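机器人系统故障分析 第七讲讲义
松了六度的标记块:Dillport 演示采集故障始末

讲课人:Maricruz Olvera
配套阅读:第三讲"坐标系与标定"、第五讲"停机的几种含义"

一、先说几句闲话

各位同学,前面六讲我们拆过减速器,看过编码器的波形,也一起对着一份写得很糟糕的事故报告叹过气。到了这一讲,我想换一种口味,讲一个几乎没有"坏掉的零件"的故障。电机是好的,相机是好的,控制柜的日志里干干净净,连一条红色的记录都找不到,可是杯子碎了,一位很有经验的同事的袖口被夹住了,大家花了好几天才弄明白毛病出在哪里。

我挑这个案例有一点私心。当时我就在 Dillport 的实验室里帮忙,负责整理演示数据,出问题的那批数据有一部分是我亲手点了"通过"的。所以后面讲到复核环节的疏漏时,请大家放心大胆地批评,我听得住。讲义里的人名都得到了本人的同意,Jacinto Zamudio 还特地写信来说,一定要把他伸手的那一下写清楚,好让后来的人不要学他。

上课的时候我会讲得比讲义慢一些,计算那一节会在黑板上重新推一遍。没有学过三维旋转的同学不用紧张,全部推导只用到正弦和余弦。如果你是从自动化产线那边转过来的,对"从演示中学习"这一套东西不太熟,请先把第二节读完再往下走,跳着读容易糊涂。

二、系统是怎么搭起来的

Dillport 的项目叫 Sandoval,目标听上去很朴素:让一套双臂机器人学会收拾桌面,把杯子、小盒子、餐具之类的东西拿起来,放到该放的地方。这类动作用传统办法一条一条编程非常累人,桌子稍微挪一下位置,路径就得重写,所以项目组采用了手持夹爪采集演示的方法。

具体做法是这样的。操作者两只手各拿一只夹爪,像平时干活一样去夹、去搬、去放。夹爪的手指和机器人末端装的手指是同一种形状,同一种衬垫,这样人手里感觉到"夹住了",机器人那边大体上也夹得住。每只夹爪上固定着一个立方体标记块,几个面上印着黑白方格图案,外部相机认出图案,就能算出标记块在空间里的位置和朝向。夹爪自身再报告手指张开了多少。把这两样东西按时间对齐,就得到了一条演示轨迹。

请大家在这里停一停,把下面这句话抄在本子上:相机看见的是标记块,我们想要的是指尖。

从标记块到指尖,中间隔着一个固定的变换,项目里叫它"手眼偏置",名字起得不算准确,但叫惯了也就不改了。这个变换在夹爪装配好之后标定一次,存进配置文件,之后每一条演示都拿它来换算。换算的前提是标记块相对夹爪本体一动不动。前提成立的时候,整条链路准得让人高兴;前提不成立的时候,没有任何一个传感器会告诉你。

为了后面讨论方便,我把链路上的几个环节按顺序列出来,名字沿用项目里的叫法:

标记块位姿,由外部相机解算,单位毫米和度。
手眼偏置,标定得到,存在配置文件里,采集时只读。
指尖位姿,由前两项相乘得到,写进演示文件。
手指开度,由夹爪通过线缆上传。
策略模型,用演示文件训练,输出机器人指尖的目标位姿。
机械臂控制器,运行 Jallow 控制软件,负责跟踪目标位姿,也负责各种停机。

夹爪的机械部分和标记块支架由 Somex 供货。支架用一颗小螺钉压紧,旁边有一个定位销。定位销这件事后面还要提到,先记着。

三、事情的经过

九月里,项目组做了一次比较集中的采集,得到 174 条有效演示,全部和杯子有关。杯子的去处有好几种:有的放在桌面中央,有的放在靠墙的一侧,还有一种要求稍高,要把杯子放到一只扁平的盒子上面。最后这一种任务排在采集的末尾,由 Yesenia Becerra 和 Jacinto 轮流完成。

在末尾这批开始之前,右手夹爪换过一次指垫。旧的衬垫磨得发亮,夹陶瓷的时候会打滑,换掉是应该的。换指垫本来不需要碰标记块,可是支架恰好挡住了螺丝刀的去路,维护的人把支架松开,转到一边,换完再转回来拧紧。记录本上写的是"右夹爪更换指垫,完成",关于支架只字未提。

模型训练得很顺利,曲线漂亮,离线评估的误差也低。上机测试的前半段同样顺利,机械臂把杯子放在桌面中央,轻轻松开,退回,大家都很开心,有人已经在商量晚上去哪里吃饭了。

接着测试往盒子上放杯子。右臂夹着杯子平稳地移到盒子上方,下降,杯底接触到盒面,按理这时候手指应该张开。可是手臂还在往下压。盒子微微下陷,杯子发出一声很细的响动,手指迟迟不张。负责看屏幕的 Taras Hnatiuk 喊了一声,Jacinto 按下了操作界面上的"暂停"。

手臂停住了。注意,是看上去停住了。

Jacinto 等了一会儿,见手臂没有动静,便把手伸进去,想把盒子往外抽一点,好让杯子松下来。盒子一滑,支撑没了,手臂猛地往下一弹,夹爪带着杯子磕在桌面上,杯子裂开,他的袖口被压在夹爪和桌面之间。Yesenia 站得近,拍下了急停。急停之后制动器抱死,手臂不动了,但袖口还压着,又按规程手动松开制动器,由两个人托着手臂,才把袖子抽出来。

Jacinto 的手没有受伤。衬衫坏了,他后来一直留着,说当教具。

四、最初的几种猜测

大家围着那只裂开的杯子坐下来,第一反应是什么呢?我把当时白板上的几条猜测原样记下来,顺序也不改,让你们看看人在着急的时候会往哪里想。

第一种猜测是线缆。夹爪后面拖着一根细线,操作者转身的时候偶尔会扯到,Taras 怀疑采集时开度信号断过,模型学到的是"该松手的时候没有松手"。这个猜测很合情理,手指迟迟不张正是我们看到的现象。他把末尾那批演示的开度曲线全部翻了出来,逐条检查时间戳,没有找到断点,松手的时刻和录像也对得上。

第二种猜测是时间没有对齐。位姿来自相机,开度来自夹爪,两边时钟若有偏差,松手动作就会落在错误的高度上。他们用一个老办法验证:让夹爪快速开合,同时用相机拍手指,比较两边的上升沿。偏差在一帧以内,排除。

第三种猜测是模型本身没学好。这是最省事的猜测,也最难反驳,谁都可以说"再多采一点数据就好了"。我对这种说法一向有些警惕。多采数据当然可能让现象消失,可是在原因没有查清楚之前让现象消失,对安全来说是一件坏事,毛病还在,只是躲起来了。

第四种猜测来自 Oddur Kirkegaard。他话很少,盯着回放看了很久,然后问:为什么演示里的杯子插进了盒子?

大家凑过去看。回放软件会把指尖位姿画成一个小坐标架,和桌面的平面叠在一起。在末尾那批演示里,右手指尖放杯子的高度,比盒面加上杯身应有的高度低了一截。人在演示的时候,杯子当然没有穿过盒子。是数据认为它穿过去了。

五、把毛病定位到标记块

有了 Oddur 的这个问题,后面的事情就快了。

第一步是分组。把 174 条演示按采集顺序排开,对每一条取松手瞬间的右手指尖高度,减去当时支撑面的高度,再减去抓握点到杯底的距离。正常情况下差值应当在零附近散开。画出来之后,图上清清楚楚分成两团:前面的一团围着零,后面的一团整体往下沉。下沉的一团正好是 29 条,从更换指垫之后的第一条开始,一条不多,一条不少。

第二步是看朝向。下沉的那 29 条里,右手夹爪的俯仰角也比左手多低了六度。操作者放杯子时两只手的习惯会有差别,但不会在换完指垫的那一刻突然变成六度,之后又一直保持六度。

第三步才是去看实物。右手标记块的支架外观完好,螺钉也是紧的,用手去拨,纹丝不动。这一点很迷惑人,先前已经有人拨过一回,得出了"没有松"的结论。把支架拆下来,才看到定位销没有进孔,销头顶在孔边上,支架就以这个歪着的姿态被螺钉牢牢压住。

所以严格说来,这一讲的标题并不准确。标记块松过一次,之后是紧的,紧在了错误的位置上。标题是当时事故单上的叫法,我保留下来,也算一个小小的提醒:事故单的标题往往是在原因查清之前写的,读旧报告的时候不要被标题牵着走。

第四步是复现。把支架重新歪着装上去,固定夹爪,用量块顶住指尖,读系统算出来的指尖高度,再把支架装正,读第二次。两次相差的数值和下沉量吻合。然后反过来,用修正后的偏置重新换算那 29 条演示,下沉的一团升回了零附近。做到这一步,我才愿意说原因找到了。能让故障按照你的意思出现,又能让它按照你的意思消失,两头都要做。

六、算一算:六度有多大

请把纸笔拿出来,这一段我在黑板上也会写。

设标记块中心到指尖中点的距离为 L,取 L 等于 100 毫米。夹爪水平持握,指尖朝前。标定时系统记住的是:从标记块中心出发,沿标记块自身的前方走 L,就到指尖。

现在标记块相对夹爪低头六度,夹爪本身仍然水平。系统不知道这件事,照旧沿标记块的前方走 L。标记块的前方如今指向斜下方,于是算出来的指尖比真实指尖低了:

L 乘以 sin 6°,等于 100 乘以 0.1045,得 10.45 毫米。

同时,算出来的指尖还往后缩了:

L 乘以(1 减 cos 6°),等于 100 乘以 0.0055,得 0.55 毫米。

往后缩的半毫米多一点,混在操作者手部的抖动里,谁也看不出来。往下的十毫米多,在空中移动的时候同样看不出来,只有到了接触支撑面的时候才显形。这里为了简便,假定支架绕标记块中心转动,实际的转动中心在螺钉处,会再带来一点平移,有兴趣的同学可以自己把这一项补上,结论不会变。

接下来算力。机械臂用的是阻抗控制,可以想象成手臂末端和目标点之间连着一根弹簧。竖直方向的等效刚度当时设为每毫米 5 牛。目标点在支撑面以下 10.45 毫米,若支撑面完全不让,稳定后的压力是:

5 乘以 10.45,得 52 牛多一点。

而 Jallow 控制软件里竖直方向的接触力阈值设的是 60 牛。五十二小于六十,保护性停机不触发。日志里没有红色记录,道理就在这里。控制器完全按照设定在工作,它认为自己在做一次稍微用力的放置。

有同学也许会问,阈值为什么定得这样高。当初调试时,机械臂加减速会带来虚假的接触力读数,阈值低了就频频误停,于是有人一点一点往上加,加到不再误停为止。这种做法在很多实验室都见得到。阈值是从"别烦我"的方向逼近的,没有人从"压到什么东西会出事"的方向去核对过它。

七、为什么六分之一的坏数据就够了

174 条里有 29 条有问题,恰好是六分之一。直觉上,另外六分之五是好的,平均一下,误差应该只剩下不到两毫米,怎么会表现出十毫米的下压呢?

问题在于这 29 条不是随机撒在数据里的。换指垫之后采集的,正是往盒子上放杯子的任务,而往盒子上放杯子的任务,全部是在换指垫之后采集的。两件事完全重合。模型看到桌上有盒子、目标在盒面上的时候,能参考的演示全是歪的,没有一条正确的来纠正它。在另外几种任务上,它参考的又全是正的,所以测试的前半段那么顺利。

这种情形在统计上叫混杂,在现场,我更愿意叫它"毛病和活儿绑在了一起"。它带来两个麻烦。其一,总体指标会替它遮掩,离线评估的验证集也是从同一批数据里抽的,歪的演示拿歪的标准去评,误差当然低。其二,排查的人容易怪到任务头上,说盒子这种场景就是难,盒面太滑,盒子太软,越说越像真的。

对付的办法也不复杂,就是把采集顺序打散。每一种任务都分散到不同时段,换过零件之后,先回头补几条旧任务,再继续新任务。旧任务在这里充当了对照,换零件前后的旧任务若对不上,立刻就看得出来。Sandoval 项目后来一直这样做,代价是每次要多布置几回桌面,操作者会嘀咕,嘀咕归嘀咕,这件事没有松动过。

还有手指迟迟不张的问题,前面留了个尾巴。松手时机由模型根据指尖和目标的相对位置来判断。数据里松手总发生在更低的地方,实际的手臂被盒面挡着,到不了那么低,模型就一直认为"还没有到",一直等。所以下压和不松手是同一个原因的两种表现,Taras 最初盯住不松手,方向并没有错,只是顺着线缆走岔了。

八、伸手的那一下

前面谈的是数据,这一节谈人。请大家把第五讲的笔记翻出来,对照着看。

操作界面上的"暂停",停的是模型的输出。模型不再给出新的目标点,控制器便一直跟踪最后一个目标点。最后一个目标点在哪里呢?在盒面以下十毫米。也就是说,手臂看上去静止,弹簧却是压着的,五十二牛的力还在那里。盒子抽走的一瞬间,支撑消失,手臂立刻朝目标点冲过去。

静止的手臂不等于安全的手臂。这句话你们听过很多遍,我年轻的时候也听过很多遍,可是站在一台安安静静的机器面前,手就是会自己伸出去。Jacinto 做这一行很久了,他知道暂停和停机的差别,笔试一定满分。他后来跟我说,那一刻他心里想的全是杯子。

我把当时现场可以用的几种停法写在下面,请和自己实验室的设备逐一对应,名称很可能不同:

暂停:模型停止输出,伺服仍在跟踪,力仍在。禁止伸手。
保护性停机:由阈值或安全信号触发,手臂受控减速后停在原处。能否进入,要看设备说明书对这一状态的规定,不能凭感觉。
急停:切断动力,制动器抱死。夹住的东西不会自动松开,储存的能量也不一定释放干净。
断电上锁:维护时使用,钥匙在进入者本人手里。

Sandoval 项目事后改了三处。界面上的"暂停"两个字换成了"暂停,仍有力",字体很大,有点难看。暂停超过几秒之后,控制器会把目标点慢慢移到当前实际位置,让弹簧放松下来,同时在屏幕上显示剩余的接触力。最后一处是规程:取出卡住的物品之前,必须先让手臂沿原路退回;退不回的,按急停,再由两个人处理,一个人托,一个人松制动。

这里要多说一句,把目标点移到当前位置这个办法,对已经被夹住的物体是有风险的,夹持力怎么处理必须单独设计。别的设备不要照抄。

九、采集前的检查

下面进入实操。各组到了采集工位以后,先按这一节走一遍,走完再开始录。整套检查做熟了用不了多少时间,第一次做慢一点没有关系,我会在旁边陪着大家。

先看支架。不要只用手拨,用手拨检查的是紧不紧,检查不出正不正。把夹爪侧过来,看定位销是否完全进孔,支架底面和夹爪本体之间有没有缝。新换的支架上画了一道跨缝的漆线,漆线对齐才算数,断开了就停下来重新标定。

再看标记块。方格图案表面不要有指纹和贴纸残胶,边角不要磕掉。拿夹爪的时候,手指和袖子别挡住图案。长袖请挽到肘部,既为了不遮挡,也为了不被夹。

然后两手持握,站或坐在桌沿前面,把两只夹爪都张开,在相机视野里停住,让系统读一次静止位姿。左右两边的指示灯都要看。绿灯亮在这套设备上只表示供电和通信正常,它和标定准不准一点关系都没有。出事那批数据采集的时候,绿灯从头亮到尾。
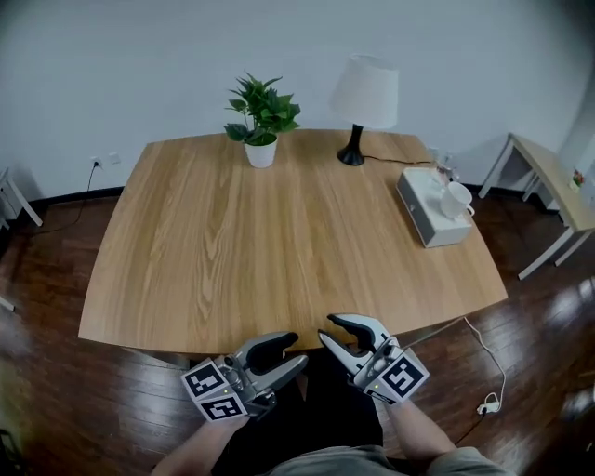 图7-1 两手各持一只夹爪置于桌沿前,手指张开;标记块上的黑白方格与本体上的绿色小灯均可见。

静止位姿读完以后,做触碰检查,这是整套检查里最要紧的一步。桌上固定一块已知高度的量块,左手夹爪合拢,用指尖轻触量块顶面,读高度;右手夹爪同样做一次。两次读数和量块高度相差都应在两毫米以内,超过就不许采集。然后换一个姿态再碰一次,譬如第一次水平持握,第二次把夹爪竖起来指尖朝下。只在一个姿态下触碰是不够的,回到第六节的算式看看:标记块歪了以后,误差的方向跟着夹爪一起转,某些姿态下高度误差会很小,横向误差却很大。两个姿态都合格,才能把大多数装歪的情况筛出来。

触碰检查的读数写进演示文件的开头,由程序自动写入,不靠记录本。换过任何一个零件,哪怕只是指垫,旧的读数立即作废,重新来过。

再说线缆。线从夹爪后方引下去,留出足够的余量,伸直手臂到桌子最远处时线不应绷紧,站起来时脚不应踩到。地上若有别的电源线,靠墙理好。线缆在这个案例里是清白的,可它在别的案例里并不总是清白,第九讲会专门谈一次插头半脱落引起的故障,到时候大家就知道我为什么啰嗦了。

桌面上的东西也要看一眼。演示要用的物品摆到规定的位置,瓷器和玻璃不要放在机械臂退回的路线上。初次上机测试用塑料杯代替瓷杯,等力的读数看过了,再换回来。

十、数据入库前的复核

采集完了,还有一道关。从前的复核是播放录像,人看着顺眼就点通过。录像里操作者的动作自然,杯子稳稳放好,当然顺眼,我就是这样把那批数据放过去的。录像是真的,换算出来的指尖轨迹是歪的,两样东西没有放在一起看。

如今的复核分两部分。程序先算三个量:松手瞬间指尖与支撑面的高度差,左右手俯仰角之差的变化,以及相邻两次触碰检查读数的差。任何一个量在某个时刻发生台阶式的跳变,程序就把跳变前后的演示单独列出来。请注意"台阶"二字,散得开一点不要紧,人手总有抖动,怕的是从某一条开始整体换了个位置。

然后由人来看叠加回放,桌面、盒面和指尖坐标架画在同一个画面里,重点看接触的那几个瞬间。看的人和采集的人不能是同一位。Yesenia 还提了一个很好的建议,每看一批,故意掺进去几条人为改歪的旧数据,看复核的人抓不抓得出来。我第一次参加的时候漏掉了一条,脸红了一整个下午,后来就看得仔细多了。

被列出来的演示不要急着删。先查清原因,若能像这次一样重新标定、重新换算,数据可以救回来,原始的标记块位姿务必保留。那 29 条之所以能修正,全靠当初存了原始位姿。只存指尖位姿的话,事后虽然也能倒推,中间经过几次滤波和插值,倒推的结果我是不太敢用的。

十一、关于阈值

力的阈值后来重新定过,过程值得讲一讲。Oddur 的做法是从两头往中间找。从下往上,让机械臂空载跑完所有动作,记录虚假接触力的最大值,阈值不能低于它。从上往下,把现场可能被压到的东西列出来,按照适用的安全规范和风险评估确定允许的力,阈值不能高于它。两头若有交集,在交集里选;没有交集,就降低速度和加速度,让虚假的那一头下来,直到有交集为止。

结果确实没有交集,最后速度降了不少,大家起初嫌慢,过了一阵子也就习惯了。另外加了一条和阈值无关的判断:手臂的实际位置与目标位置持续相差超过几毫米,又不再靠近,就算"顶住了",转入受控退回。这一条若早些存在,五十二牛的下压在头一秒里就会被发现,根本等不到有人伸手。

只看力,会放过这样不大不小的压;只看位置差,会放过又快又硬的撞。两个判断各管一段。做课程项目的时候,请两个都写上。

十二、课后要交的东西

每组交一份不超过两页的故障分析,对象从自己小组这学期遇到的问题里选,大小不论,夹爪拿反了也可以写。报告里要有按时间排列的经过,有被排除的猜测和排除它的依据,有复现和消除两次试验的记录。原因写到"操作失误"就停笔的,我会退回来请你们再往下问一层。

计算部分请各组量一下自己工位上标记块中心到指尖的距离,把第六节的算式重做一遍,角度分别取一度、三度、六度,列成表,附在报告后面。刚度用自己控制器里的设定值,查不到的来办公室找我或者 Taras,他下午四点以后一般都在。

触碰检查的量块放在工具柜第二层,用完擦干净放回木盒。右手夹爪的支架备件只剩一个,需要更换的小组请先登记。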